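주방 작업 시연 교육 요령: 토스터 오븐과 그릇 다루기

로드몬트 생활작업실 운영 안내
개정 2022년 3월 18일

적용 범위

본 안내는 로드몬트 생활작업실에서 로봇 팔에 주방 작업을 가르치는 모든 시연자에게 적용합니다. 시연 방법은 두 가지입니다. 하나는 시연자가 팔을 직접 잡고 움직이는 방법(이하 '직접 교시')이고, 다른 하나는 조종 장치를 이용해 떨어진 자리에서 움직이는 방법(이하 '원격 조종')입니다. 두 방법에 공통되는 사항을 먼저 적고, 차이가 있는 부분은 따로 적었습니다.

설거지, 칼질, 가스 기구를 다루는 작업은 본 안내의 대상이 아닙니다. 해당 작업은 별도의 허가를 받아야 하며, 문의는 우엘디스 요이(Uldis Jõgi) 담당에게 하시기 바랍니다.

지난 12월 판에서 달라진 점은 세 가지입니다. 오븐 문을 여닫는 작업의 시작 자세를 통일하였고, 빵을 다루는 항목을 새로 썼으며, 기록지의 '비고' 칸을 없애고 '중단 사유' 칸으로 바꾸었습니다. 종전 기록지는 남은 것이 있더라도 사용하지 마십시오.

작업대 준비

작업대 위에는 해당 시연에 쓰는 물건만 올립니다. 행주, 펜, 휴대전화, 음료는 작업대 옆 선반에 둡니다. 시연 사이에 잠깐 내려놓은 물건이 다음 시연에 그대로 남는 일이 가장 잦으므로, 시작 신호를 넣기 전에 작업대를 한 번 더 훑어보시기 바랍니다.

토스터 오븐은 문이 작업대 안쪽을 향하도록 놓습니다. 문을 완전히 열었을 때 문 앞쪽으로 그리퍼가 드나들 여유가 있어야 합니다. 작업실에서는 문 앞 여유를 약 460mm로 잡고 있으나, 팔의 설치 위치에 따라 조정하여도 무방합니다. 조정한 경우에는 그날의 시연이 모두 끝날 때까지 같은 값을 유지합니다.

오븐의 전원 플러그는 반드시 뽑아 둡니다. 문을 여닫거나 빵을 넣고 꺼내는 동작을 가르치는 데에는 가열이 필요하지 않습니다. 조절 손잡이를 돌리는 작업도 마찬가지입니다. 가열을 포함한 시연은 책임자가 입회한 경우에만 허용합니다.

그릇은 팔이 닿는 범위 안에 두되 서로 겹치지 않게 합니다. 그릇 위치를 테이프로 표시하는 시연자가 있으나 권하지 않습니다. 표시가 있으면 시연자도 모르게 매번 같은 자리에 그릇을 놓게 되고, 그렇게 배운 팔은 그릇이 손가락 한 마디만 옮겨져도 빈 곳을 집으러 갑니다. 위치를 바꾸어 가며 시연하는 방법은 뒤의 '변화를 주는 방법'에 적었습니다.

케이블 정리

팔에서 내려오는 케이블은 시연 품질을 떨어뜨리는 흔한 원인입니다. 다음 사항을 지켜 주십시오.

팔을 가장 멀리 뻗은 자세에서 케이블이 당겨지지 않는지 먼저 확인합니다. 그런 다음 가장 가까이 접은 자세에서 늘어진 부분이 오븐 문이나 그릇에 걸리지 않는지 확인합니다. 두 자세를 모두 만족시키기 어려울 때에는 뻗은 자세를 우선합니다.

늘어진 케이블을 시연 도중에 손으로 치우지 마십시오. 시연자의 손이 기록에 들어가고, 케이블이 움직이면서 그릇을 밀 수도 있습니다. 케이블이 방해가 되면 시연을 중단하고, 중단 사유를 적은 뒤 처음부터 다시 합니다.

작업대 가장자리의 고정용 클립은 빼지 않습니다. 클립 위치를 옮겨야 한다면 그날 작업을 시작하기 전에 옮깁니다.

시작 자세와 종료 자세

모든 시연은 정해진 시작 자세에서 출발합니다. 그리퍼는 손가락이 아래를 향하고, 작업대 위의 어떤 물건에도 닿지 않은 상태여야 합니다. 시작 자세로 옮긴 뒤 2초를 기다렸다가 기록을 시작합니다.

종료 자세는 시작 자세와 같을 필요가 없습니다. 다만 물건을 놓은 직후에 기록을 끊지 마시고, 그리퍼가 물건에서 충분히 떨어져 나온 다음에 끊으십시오. 놓자마자 끊은 시연이 많이 섞이면 팔이 빵을 놓은 자리에서 물러나지 못하고 그대로 서 있게 됩니다. 지난 분기에 기록한 시연 771회를 유스티나스 라우르(Justinas Laur) 연구원이 검토한 결과 28회가 이 이유로 제외되었습니다. 숙련된 시연자의 기록도 포함되어 있었습니다.

오븐 문 여닫기

문은 손잡이를 잡아서 여는 방법과 손잡이 위에 손가락을 걸어 당기는 방법이 있습니다. 작업실에서는 걸어 당기는 방법을 표준으로 합니다. 손잡이를 꽉 잡으면 문이 내려가면서 그리는 호를 손목이 따라가지 못해 손잡이가 비틀립니다.

걸어 당길 때의 순서는 다음과 같습니다.

손가락을 조금 벌린 채 손잡이 위쪽으로 접근합니다.
손가락 끝을 손잡이 안쪽으로 내립니다.
몸 쪽으로 천천히 당기면서 동시에 아래로 내립니다.
문이 절반쯤 열리면 당기는 힘을 줄이고 문의 무게를 따라갑니다.
문이 완전히 열리면 손가락을 들어 올려 손잡이에서 빼냅니다.

마지막 단계를 서두르면 그리퍼가 문을 다시 들어 올립니다. 손가락을 뺄 때에는 위로만 움직이고, 옆으로 비키는 동작은 손잡이에서 완전히 벗어난 뒤에 합니다.

문을 닫을 때에는 문 안쪽 면의 가장자리를 아래에서 받쳐 올립니다. 유리 한가운데를 미는 동작은 금지합니다. 문이 거의 닫혔을 때 그리퍼를 바깥으로 빼고 손가락을 오므려 손잡이 부근을 가볍게 밀어 마무리합니다. 닫히는 소리가 나지 않더라도 두 번 밀지 마십시오. 한 번에 닫히지 않은 시연은 실패로 기록하되 삭제하지 않습니다.

문을 열어 둔 상태에서 시작하는 작업도 있습니다. 이 경우 문이 끝까지 내려가 있는지 손으로 눌러 확인한 다음 시작합니다. 경첩이 뻑뻑한 오븐은 문이 중간에 걸린 채 열려 보이는 일이 있습니다.

식빵 다루기

시연에는 하루 지난 식빵을 사용합니다. 갓 산 빵은 눌린 자국이 남고 몇 번 집으면 모양이 무너집니다. 반대로 며칠 지나 딱딱해진 빵은 가장자리가 부스러져 오븐 선반 아래로 떨어집니다. 모형 빵을 쓰자는 의견이 있었으나, 모형은 눌리는 정도가 실제 빵과 달라 그리퍼의 조임을 배우는 데 적합하지 않다고 판단하였습니다.

빵은 두께 방향으로 집습니다. 손가락이 빵의 넓은 면 양쪽에 닿도록 손목을 먼저 돌려 놓고 내려갑니다. 내려간 뒤에 손목을 돌리면 빵이 그릇 안에서 함께 돌아갑니다.

빵을 그릇에 세워 두면 집기는 쉬우나 기울어지는 방향이 매번 달라집니다. 이 차이는 그대로 두십시오. 시연자가 매번 손으로 바로 세워 주면 팔은 바로 선 빵밖에 집지 못합니다. 다만 빵이 그릇 밖으로 넘어간 경우에는 다시 세우고 시작합니다.

조임은 빵이 미끄러지지 않는 가장 약한 정도로 합니다. 원격 조종에서는 손끝에 힘이 전달되지 않으므로 화면이나 눈으로 빵의 눌림을 보고 판단해야 합니다. 아티에노 카이자게(Atieno Kaijage) 교육 담당은 처음 참여하는 시연자에게 본 시연 전에 빵 한 장을 집었다 놓는 연습을 먼저 하도록 지도하고 있습니다. 연습에 쓴 빵은 본 시연에 쓰지 않습니다.

빵을 오븐 선반에 넣을 때에는 세운 상태로 문 앞까지 가져온 다음, 문 앞에서 눕힙니다. 오븐 안에서 눕히려고 하면 손목이 윗면에 닿습니다. 선반의 살 방향은 오븐마다 다르므로 시작 전에 확인하고, 빵의 모서리가 살 사이에 끼지 않도록 앞쪽을 조금 든 채 밀어 넣습니다. 빵이 선반 끝에 닿으면 손가락을 벌리고, 들어간 경로를 거슬러 그대로 나옵니다.

꺼낼 때에는 빵의 앞쪽 모서리만 잡습니다. 깊이 잡으려고 그리퍼를 밀어 넣으면 빵이 뒤로 밀려 더 잡기 어려워집니다. 끝을 잡아 선반 앞으로 끌어낸 뒤 고쳐 잡는 것은 허용합니다.

시연에 사용한 빵은 먹지 않고 모두 폐기합니다.

조절 손잡이

둥근 조절 손잡이는 정면에서 집어 돌립니다. 한 번에 돌리는 각도는 손목이 편안하게 움직이는 범위까지로 하고, 그 이상 돌려야 하면 놓았다가 다시 잡습니다. 다시 잡는 동작도 가르쳐야 할 동작이므로 빠르게 넘기지 마십시오.

손잡이가 여러 개인 오븐에서는 어느 손잡이를 돌릴지 시연 전에 정하여 기록지에 적습니다. 크기가 다른 손잡이는 그리퍼를 벌리는 폭도 달라집니다. 큰 손잡이에서 익힌 폭 그대로 작은 손잡이로 가면 옆면에 손가락이 걸리는 경우가 있습니다.

푸커(Puker) 교육장에서 사용하는 방식처럼 손잡이에 고무 띠를 감는 것은 본 작업실에서는 허용하지 않습니다. 가정에서 쓰는 상태 그대로의 기구로 가르치는 것이 본 작업실의 원칙입니다.

직접 교시에서 유의할 점

팔을 잡을 때에는 손목 위쪽을 잡습니다. 그리퍼 본체나 손가락을 잡고 끌면 손가락의 벌림 값이 흔들립니다. 한 손으로 팔을 받치고 다른 손으로 방향을 잡되, 시연자의 몸이 작업대와 카메라 사이에 들어가지 않도록 옆에 섭니다.

직접 교시는 힘의 느낌을 그대로 전달할 수 있어 문 여닫기에 적합합니다. 반면 빵처럼 무른 물건을 다룰 때에는 시연자의 팔 힘이 그대로 실려 지나치게 누르기 쉽습니다. 어느 방법을 쓸지는 작업 배정표를 따르고, 한 묶음의 시연 안에서 두 방법을 섞지 않습니다.

장신구와 긴 소매는 피해 주십시오. 팔을 멈춘 뒤 손을 뗄 때에는 팔이 고정되었는지 확인하고 천천히 놓습니다.

원격 조종에서 유의할 점

조종석은 작업대가 바로 보이는 자리에 둡니다. 화면만 보고 조종하면 깊이를 잘못 읽기 쉽습니다. 특히 오븐 문은 유리가 빛을 반사하여 열린 정도를 가늠하기 어려우므로, 문 가까이에서는 속도를 절반으로 낮춥니다.

조종 장치를 쥔 손이 흔들리면 팔도 흔들립니다. 팔꿈치를 받침에 올리고, 손목이 피로하면 바로 쉬십시오. 잠시 멈춰 생각해야 할 때에는 시연을 이어 가지 말고 중단한 뒤 다시 시작합니다. 망설인 동작도 기록에 남습니다.

비상 정지 단추는 조종자의 반대쪽 손이 닿는 곳에 둡니다. 조종자 외에 한 사람이 작업대 쪽에서 지켜보아야 하며, 이 사람은 시연이 끝날 때까지 자리를 뜨지 않습니다. 물건을 원래 자리로 돌려놓는 일은 팔이 완전히 멈추고 조종자가 "정지"라고 말한 뒤에 합니다.

변화를 주는 방법

같은 작업을 반복할 때에는 한 번에 한 가지만 바꿉니다. 그릇의 위치, 빵의 방향, 오븐 문의 열린 정도 순으로 바꾸는 것을 권합니다. 그릇의 색을 바꾸는 것도 도움이 됩니다. 파움우드(Famwood)에서 납품받은 목제 그릇은 무게가 가벼워 그리퍼에 스치기만 해도 밀리므로, 시연자가 충분히 익숙해진 다음에 사용하시기 바랍니다.

쓰지 않는 그릇을 하나 더 올려놓은 상태의 시연도 필요합니다. 이때 빈 그릇은 빵이 든 그릇의 앞뒤나 옆 어디에 두어도 되지만, 팔이 지나가는 길을 완전히 막아서는 안 됩니다.

오븐의 위치는 바꾸지 않습니다. 오븐을 옮겨야 하는 작업은 별도의 묶음으로 기록합니다.

기록과 판정

성공과 실패는 시연이 끝난 직후 시연자가 판정합니다. 판정이 애매하면 지켜본 사람의 의견을 따릅니다. 실패한 시연을 지우는 것은 금지하며, 다음의 경우에만 제외를 신청할 수 있습니다.

사람의 손이나 몸이 작업 범위에 들어온 경우
장비의 연결이 끊긴 경우
시작 자세를 거치지 않고 기록이 시작된 경우
물건을 놓은 직후에 기록을 끊은 경우

제외 신청은 당일에 합니다. 와라폰 캄판(Waraporn Khamphan) 기록 담당이 접수하며, 날짜가 지난 신청은 받지 않습니다.

작업을 마친 뒤

오븐 선반을 꺼내 부스러기를 털고, 바닥 받침은 마른 천으로 닦습니다. 물걸레는 오븐 바깥 면에만 씁니다. 그리퍼 손가락에 묻은 빵가루는 부드러운 솔로 털어 내고, 입으로 불지 마십시오. 그릇은 중성 세제로 씻어 엎어 말립니다.

작업대의 긁힌 자국이나 얼룩은 무리하게 지우지 않아도 됩니다. 연마제가 든 세제를 쓰면 표면의 광택이 부분적으로 달라지므로, 물을 적신 천으로 닦이는 정도까지만 닦습니다. 오븐에 붙은 경고 표지는 떼지 마십시오. 표지가 들뜨거나 글자가 지워졌으면 장비 담당 이오누츠 바실리우(Ionuț Vasiliu)에게 알립니다.

카메라나 그리퍼의 부착 금구가 헐거워진 것을 발견하면 직접 조이지 말고 작업을 멈춘 뒤 알립니다. 조이는 과정에서 각도가 조금만 달라져도 그 이전의 기록과 맞지 않게 됩니다. 부품 교환은 스탄케비치우스(Stankevičius) 정비 창구를 통해서만 진행합니다.
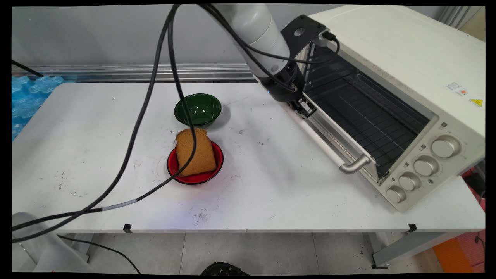

정비 창구의 접수 시간은 작업실 입구 게시판에 있으며, 접수한 뒤에는 교환이 끝날 때까지 해당 작업대의 시연 배정을 보류합니다.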